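Workshop > Robots & Automation > Reviews

Search reviews Go

Peltach gripper kit: a review from the shared bench
By Macarena Benítez
July

I bought the Peltach two-finger gripper because our workshop already owned an arm and the arm had nothing to hold things with, which limits a career in robotics. The kit came in a flat box with 9 bags of screws, all labeled, and a manual that assumes you have met a screw before and were on good terms with it.

Assembly took one evening and part of the next. The fingers go together without trouble. The base plate wants its screws put in loose, squared up, then tightened in a cross pattern, and the manual saves this news for the page after you have tightened them. I did it twice. The wrist camera bracket fits well once you stop following the drawing, which shows it upside down.

The motor is a Brullholm, quiet, a little slow to close. Setup software runs on an old laptop and finds the gripper on the first try if you plug in power before USB. Plug them in the other way and it reports a finger position of 461, in units it would rather not discuss.

Our project is a wiping station: the arm holds a pad and cleans off a panel that people keep scribbling test marks on. Large, glamorous future, I know. So most of my hours with the kit have gone into flat things, and flat things are where you learn what a gripper is worth. Blocks are easy. Thin sheet lying flat on a soft dark surface gives the fingertips almost nothing to get under, and the square tips that ship with the kit are happiest with something that has sides.

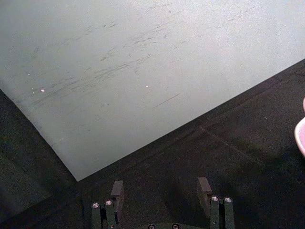 Ikhsan Yeoh wrote in to say he gave up on the square tips after 3 weekends and filed a bevel on a spare pair. They slide under thin stock much better, he says, but they now drop anything round, and he'd like it known that the Coter tips cost less and come beveled already.

I tried the Coter tips on his advice. They do fit, with a washer. I went back to the originals for holding the wiping pad, where a flat face and a firm squeeze are what you want, and I keep the beveled ones in a jar for sheet days.

Complaints, then. The cable exits exactly where the wrist bends. Grip force has 200 steps in the menu and I can feel the difference between maybe four of them. The Goicoechea kit we had on loan in the spring did this better, though it also weighed as much as a ham.

Would I buy it again? Yes, with a spare set of tips and a longer cable in the same order. Check that your hex key is a decent one before you start - the one in the box rounded off on the second finger.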